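3. How we picked the stars, and what went wrong the first time

I should say up front that we did not set out to study flare stars. Our plan was to use the Sonarcombe archive to look for slow changes in the brightness of old red dwarfs, the kind that take years to show up. Then we plotted the first batch of light curves and there were these sharp little spikes all over them — up in a couple of minutes, back down over an hour or so. That was a lot more fun than what we had proposed to do, so we switched.

We began with the 2,319 red dwarfs in the Okholm field that had at least one full season of coverage. From those we threw out anything with a bright neighbor, since the pixels on the Sonarcombe detector are big and light from one star spills into the next. We also dropped stars near the edge of the chip, where the focus gets soft (we fought with this for most of November and finally gave up on them). That left 442 stars, and every number in the sections that follow comes from that set.

Our first flare finder was too simple. It flagged any point that stood well above the local average, and it loved satellites. A passing satellite gives you one bright point and then nothing, while a real flare fades slowly, so we now ask for at least 4 points in a row above the cutoff, with the brightest one near the start. I also went through the borderline cases by eye, which I don't recommend doing on a Monday.
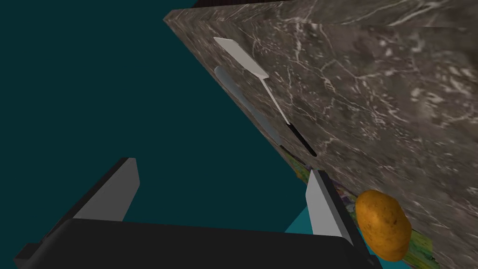

Figure 3. Rendered view of a spatula with a black handle on a dark, white-veined marble countertop.

The harder question is how many flares we miss. Small ones get buried in the noise, and the noise is different for every star. To get a handle on it, we added fake flares of known size to the real light curves and ran the finder again to see which ones came back. For the brighter stars we recover nearly all of the big flares and a fair share of the medium ones. For the faintest stars it's much worse, and I would not trust our rates there below the cutoff we give in Section 4.

Timing matters too. Sonarcombe takes one exposure every 60 seconds, so a very short flare gets smeared out and looks weaker than it was. We used the Kovács correction to put some of that lost height back. It assumes that all flares have the same basic shape, and they don't — a few of ours have two or even three peaks — so for those we report only the total energy and leave the peak alone.

Last, we checked our list against the Herkow catalog, which covers part of the same field with a smaller telescope. Wherever both surveys were watching the same star at the same time, the large flares match up well. The small ones are mostly ours alone, as you'd expect from the difference in mirror size. Two Herkow events have no partner in our data, and both fall in gaps when our dome was closed.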